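Filed under: Opinion / Automation & Standards
Reading time: 2 min

A kitchen rule should come before the recording

In Claltitz we write good rules for robots and almost none for the people who teach them. I think a shared table needs its rule on paper first: who holds the grippers, and who may reach across.
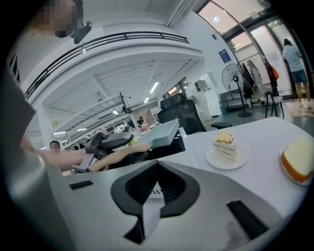 1. Keep food apart

Cake on a plate is a fine object to practise with. I would still ask for a marked side for plates and another for the pan.
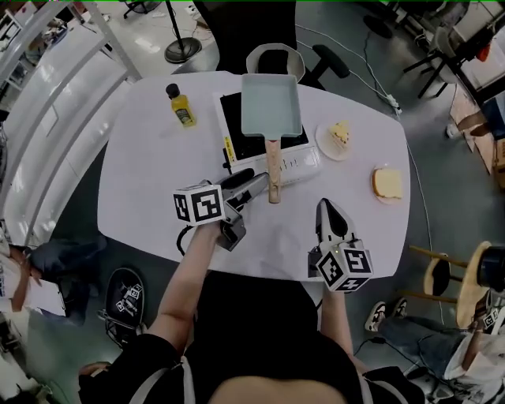
2. Let one person only watch

The Gurow draft has 11 pages and gives this one line. It deserves more.

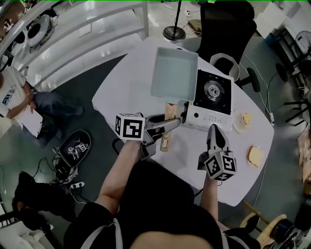 Nektarios Antoniadis
Safety editor, Zadarham

My own proposal is short: six lines, read aloud on Tuesday before work starts. 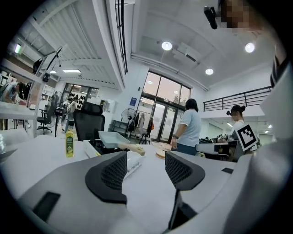 Practice with the pan and oil on the table.

Contact | © Wumbei | Back to top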